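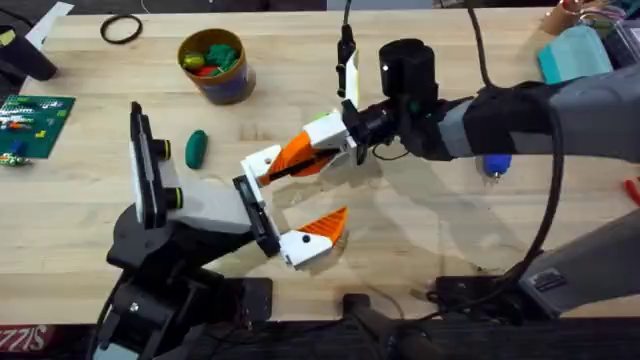 Two arms share one bench at the Botelwood laboratory, with a filled cup and a green piece on the wood between them.

The unit of work at Sivden is the episode. An operator guides a pair of robot arms through a short task, the motions are recorded from start to finish, and the result is either kept or set aside. A learning system is later trained on the kept episodes. Its behavior depends heavily on what those episodes contain, and the institute has come to treat their collection as a discipline of its own.

The present program, known internally as Zarkar, concerns small objects handled by two arms on a shared tabletop. Sessions run for 4 hours and are divided among operators so that no single style of movement dominates the record. Widad Karaki, who directs collection at Botelwood, regards that division as essential. "A model trained on one person's habits will inherit them," she said. "We want several reasonable ways of doing the same thing."

Each task begins with a written instruction of no more than 15 words. The operator reads it, completes the task at an even pace and returns both arms to rest. Pauses are discouraged, as a system learning by imitation may learn to pause as well. Small corrections are another matter. An operator who misses a grasp and recovers smoothly is asked to continue, and the recovery stays in the episode.
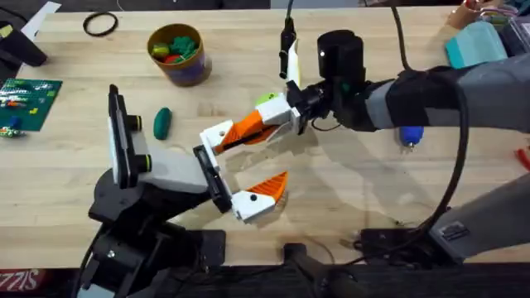
Why are ordinary items left on the table during recording?
Workplaces are seldom cleared before a task begins, and a system trained only on bare surfaces may perform poorly on busy ones. Items at the edges are therefore allowed to remain, and they are moved between sessions.

Review takes place the following morning. Two readers examine each episode separately, and where they disagree, Ms. Karaki decides. Common grounds for rejection include a wrong instruction label, a gap in the recording or contact between the arms that the task did not call for.

The program was proposed by the Valcárcel group, which supplied the first 14 task descriptions. Of these, 7 have been rewritten after operators reported that the wording could be read in more than one way. The revised set will enter use in April, when a second bench is due to open in the adjoining room.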